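Sustcombe Community Hall
A note to all hirers on tablecloths, cups and the setting of tables for the winter season. Please read the whole thread before your next booking. (1/9)

Sustcombe Community Hall
From November the hall will provide cloths for every hire that includes use of the kitchen. They are stored on the second shelf of the linen cupboard, folded in quarters, with the size written on a tag at the corner. Hirers are asked not to bring paper covers, which tear and leave scraps in the floor joints.

Sustcombe Community Hall
The large cloths should be laid before anything else is placed on the table. Open the cloth along its length, draw it to the far edge first, and smooth it from the centre outwards. Two people can do this in a moment. One person working alone should allow more time and should not stand on the chairs.

Sustcombe Community Hall
Cups go out next, before plates, jugs or flowers. Small plain cups in pale colours are preferred for children's parties and the Wednesday lunch. Each is to be set down upright, directly on the cloth, with enough space between places for a saucer.
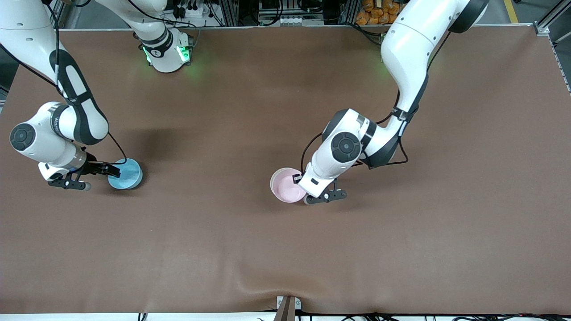

Sustcombe Community Hall
Saucers and spoons follow once the cups are in position. Hot drinks are to be poured at the serving hatch and carried to the table on a tray. The urn must not be moved into the main room under any circumstances.

Sustcombe Community Hall
Several hirers have asked whether cups may be stacked. They may be stacked in the cupboard to a height of 5. They may not be stacked on a laid table, where they have been knocked over on more than one occasion. The hall holds 35 small cups and cannot replace them singly.

Sustcombe Community Hall
At the end of a hire, please clear the cups before lifting the cloth. Crumbs should be shaken out at the back door, on the Vurdale Lane side, and not over the front steps. Used cloths go in the lidded bin beside the sink. Kindly do not fold a stained cloth and return it to the shelf.

Sustcombe Community Hall
Charges for the kitchen are unchanged. A cloth returned with candle wax or ink on it will be charged to the hirer at the cost of cleaning. The Clegg Room is booked separately and has its own linen, which should remain there.

Sustcombe Community Hall
Questions about table settings, or requests for additional cloths, should be sent to Pauline Blackburn, Bookings Secretary, through the enquiry form. Please quote the reference on your booking letter and allow 5 working days for a reply. (9/9)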